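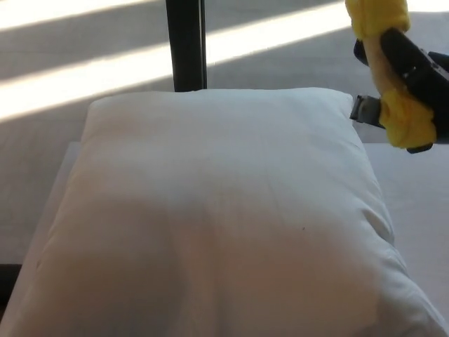

A padded gripper above the corner of a white pillow.

Ancombe budgets for 14 bed-making grippers

I sat in on the equipment meeting at Ancombe, and wow, people there have opinions about pillows! The plan is to order 14 padded grippers from Lanz for the September budget, at $700 apiece, with spare sleeves priced separately. Gwendolyn Tillman, who runs purchasing, wants seven first and the rest after the holidays - she's still waiting on a service quote from Ukoro. I'd guess she gets her way. The vote is next month.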